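Galería: recogida de demostraciones con pinza de mano, proyecto Darna

Darna es un método para entrenar políticas de manipulación a partir de demostraciones hechas con una pinza de mano. La persona sujeta la pinza, realiza la tarea sobre una mesa y la cámara montada en la herramienta registra el recorrido completo. Después, un modelo aprende a predecir el movimiento siguiente y la apertura de los dedos. En esta página reunimos imágenes de la recogida y explicamos cómo se trataron los datos y qué resultados dieron.

El conjunto publicado contiene 2,804 demostraciones válidas de un total de 3,337 grabadas. Las restantes se descartaron por tres motivos: pérdida de la trayectoria de la cámara, cierre de la pinza fuera de la zona de trabajo o archivos incompletos. El filtrado es automático, con una revisión manual de los casos dudosos. Las demostraciones descartadas se conservan en una carpeta aparte, con su motivo de exclusión, para quien quiera estudiar el filtro por separado.

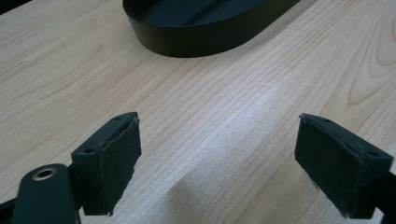 La estimación de la trayectoria es la parte más delicada del método. Darna no usa marcadores en el entorno y calcula la posición de la pinza solo con la imagen y el sensor inercial. Necesita, por tanto, puntos que pueda reconocer de un instante a otro. Una mesa de madera clara ayuda en unas zonas y estorba en otras: las curvas de la veta, arriba a la derecha, se distinguen bien de las líneas rectas, mientras que la franja de reflejo del centro deja la superficie casi blanca. La primera versión del método perdía el seguimiento en zonas de ese tipo con más frecuencia que en el resto de la mesa. La versión actual reduce el peso de los píxeles muy claros y compensa con el sensor inercial hasta que vuelve a haber textura suficiente.

El segundo problema es la apertura. La pinza no lleva codificador en los dedos, de modo que la distancia entre ellos se obtiene de la propia imagen. Se hace una calibración al comienzo de cada sesión: abrir del todo, cerrar del todo, repetir. El ajuste se guarda junto a las grabaciones y se aplica a toda la sesión. Si se cambia una almohadilla o se afloja un tornillo, hay que calibrar otra vez. Durante la recogida en Veres una sesión entera quedó con un desfase en la apertura por haber omitido este paso. Esos archivos llevan una etiqueta propia y no entran en el entrenamiento.
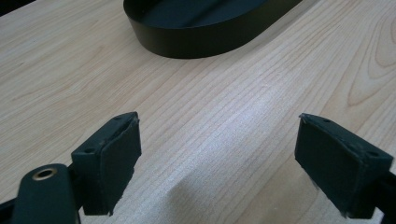 Pinza abierta delante de la bandeja negra. Las almohadillas de los dedos muestran desgaste en los bordes.

El desgaste tiene interés para el método. La imagen que recibe la política incluye siempre los dedos, y un modelo entrenado solo con almohadillas nuevas puede aprender a fijarse en un contorno limpio. Comparamos dos entrenamientos con la misma cantidad de datos, uno con almohadillas recién puestas y otro con almohadillas en distintos estados. El segundo se comportó mejor cuando se cambió de pinza y no perdió precisión con la original. Desde entonces las almohadillas se sustituyen cuando dejan de sujetar, sin atender a su aspecto.

Las evaluaciones se hicieron en Kudbridge, con un brazo fijo y una pinza de la misma geometría. Cada política se probó en 80 intentos, repartidos entre objetos rígidos y objetos blandos. Los rígidos dieron pocos problemas. Con los blandos, el fallo más habitual fue cerrar demasiado pronto, con los dedos apoyados en la parte exterior del objeto. Añadir demostraciones de aproximación lenta redujo ese fallo, pero no lo eliminó.
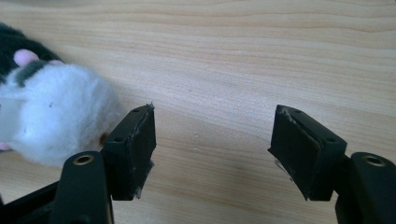
Peluche blanco y negro junto al dedo izquierdo, con la pinza abierta y vacía.

Los objetos de pelo largo plantean una dificultad añadida, porque el contorno visible no coincide con el volumen que ofrece resistencia. Para esta categoría, Darna incorpora un margen de cierre que la política aprende de las propias demostraciones. También se guardan los tramos en los que el objeto queda a un lado de los dedos, ya que sirven para aprender a recolocar la pinza antes de avanzar.

El código de procesado se distribuye con el nombre de Flidivham e incluye la calibración, el filtro y la conversión al formato de entrenamiento. Los parámetros por defecto son los que se usaron para los resultados de esta página. Hay 2 configuraciones de entrenamiento, una completa y otra reducida para equipos con menos memoria; las pruebas de Kudbridge corresponden a la completa.

Queda pendiente repetir la evaluación con otra superficie de trabajo y con luz artificial. La próxima ampliación de la galería está prevista para mayo.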